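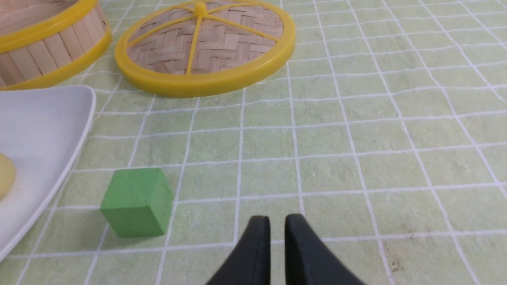 Green cube on the gridded cloth

**What to do about a green cloth under green pieces?**

Posted by Willerell, 26/09/2019

I've put together a pretend kitchen table for my daughter and her cousins. The cloth is pale green with a grid of thin white lines, and I like it because the kids use the squares to decide where everything goes. The trouble is one of the play food pieces, a plain green cube. It's a stronger green than the cloth, but from across the room the two run together and the kids lose track of it. The younger one then decides it's gone for good and we have a hunt under the chairs.

I don't want to buy another cloth if I can help it. I've had this one since July and it has held up well to juice and felt-tip pens. It has also never sat completely flat. I've tried pulling it tight and taping the corners underneath, but by the end of the afternoon the tape has let go.

Two things I'd like help with:

- Is there a simple way to make the green piece easier to find without painting it?
- How do you get a cloth like this to stay put on a table that's used every day?

The table is an old folding one with a slick top, in case that matters.

---

**Sugden**

Get a white cloth. Problem solved. We had a green one and got rid of it.

---

**Hartmut Heitmann**

I'd keep the cloth. A grid is handy with small children, and a white one will show every spill by lunchtime.

For the cube, give it a home that isn't the cloth. Anything green goes on something white when it's not being played with.

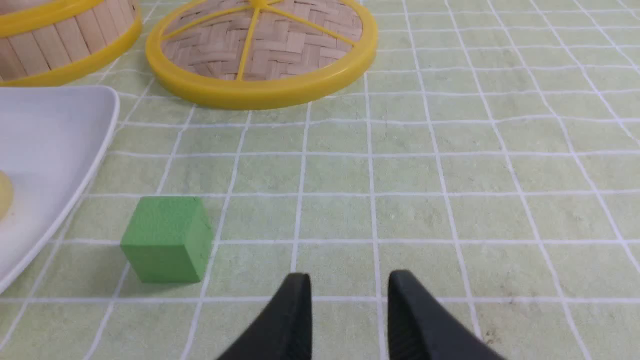 A plate with a raised rim works better than a flat board, as small pieces don't roll or get knocked off it so easily. Put the plate at the side, within reach of the smallest child, and leave the middle of the table open for playing. If you have steamer baskets or anything else tall, keep those toward the back. Ours used to stand at the front and there was always something lost behind them.

Please don't paint the cube, you're right about that. If it's foam, the paint will crack and come off on their hands. I tried it on a set of foam blocks and spent an evening picking flakes out of the rug.

For the cloth:

1. Take it off and wipe the table with a little dish soap, then dry it well. Tape won't hold on a greasy top.
2. Lay a rubbery shelf liner on the table, a couple of inches smaller than the top all the way around.
3. Put the cloth over it and smooth from the center out.
4. Use tablecloth clips on the long sides only. On the short sides the kids lean on them and they pop off.

If it has fold lines, leave it spread out overnight in a warm room – don't iron it unless you know what it's made of. I melted one that way.

---

**Clenunstead**

Seconding the shelf liner. I cut mine from a roll that was 19 inches wide, so I needed two strips side by side, and the seam doesn't show through the cloth. I haven't tried the clips. Does anyone know if they fit a folding table with a thick edge? Mine has a metal lip underneath and the ones at our hardware store looked too narrow.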